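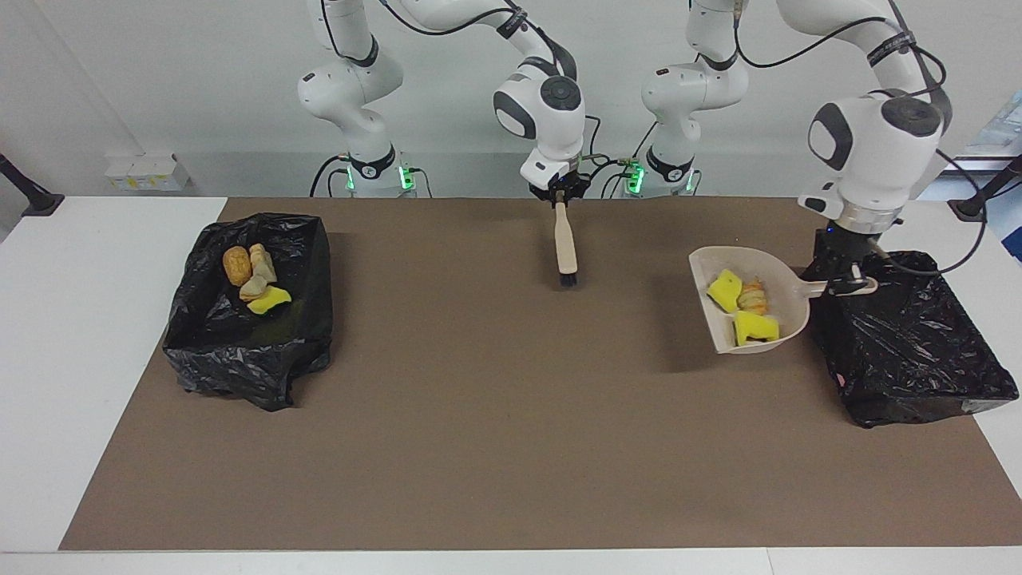 Two-Arm Sweeping Study: Frequently Asked Questions

Last updated in March. Questions that came in after the workshop talk have been added at the end.

What is the study about?

We wanted to know whether a policy trained only on demonstrations can learn a job where both hands hold a tool and neither tool is much use alone. Sweeping debris into a dustpan and emptying it into a bin is such a job. The method is called Brenel.

How is Brenel different from ordinary behavior cloning?

The network predicts short chunks of motion for both arms together, plus one extra output we call the handoff phase. The phase says which arm is leading at that moment. During a sweep the brush leads and the pan holds still. During a dump the pan leads and the brush stays clear. The phase labels are added after recording, by a script written by Berkay Yüksel, and corrected by hand where the script gets them wrong.

How much data did you use?

600 demonstrations, all teleoperated. 40 more were set aside for validation and never trained on.

Which arm holds which tool?

Either. We recorded both arrangements, and the policy is told at the start of an episode which one it has. It does not swap tools partway through. 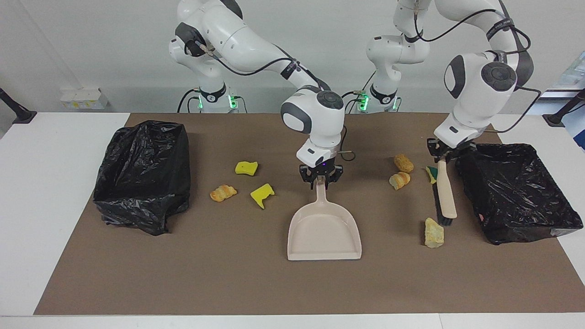

Brush in the left arm, dustpan in the right, with sponge and bread pieces still on the mat.

Why sponge and bread?

They behave differently under a brush. Sponge catches on the bristles and tends to spring back, and bread slides and sheds crumbs. We score pieces only. Crumbs are ignored.

Do the robots sort the debris by type?

No. There is a black-bagged receptacle at each end of the mat, and any piece may go in either one. Sorting is a separate question and we have not worked on it.

How well does it work?

We ran 126 test episodes. An episode counts as a success only if every piece ends up in a bin within the time limit. 19 episodes failed. Most of those failures were pieces pushed off the mat or left against the lip of the pan.

What happens without the phase output?

The arms still reach the debris, but the pan often lifts before the brush has finished its stroke. Elspeth Kerr's section of the report has the full comparison.

Does it use force sensing?

No. Input is camera images and joint positions. Zodwa Mokgethi is testing a version that adds wrist force, mainly for pressing the pan flat.

Will it work on another table?

We don't know yet. Changing the mat color lowered performance noticeably, and we have not tried a different table height.

Can I get the code and data?

The training code is available on request. The demonstrations will follow when the labels have been checked. Write to Jolien Hendriks and say which tool arrangement you need, as the two sets are packaged separately.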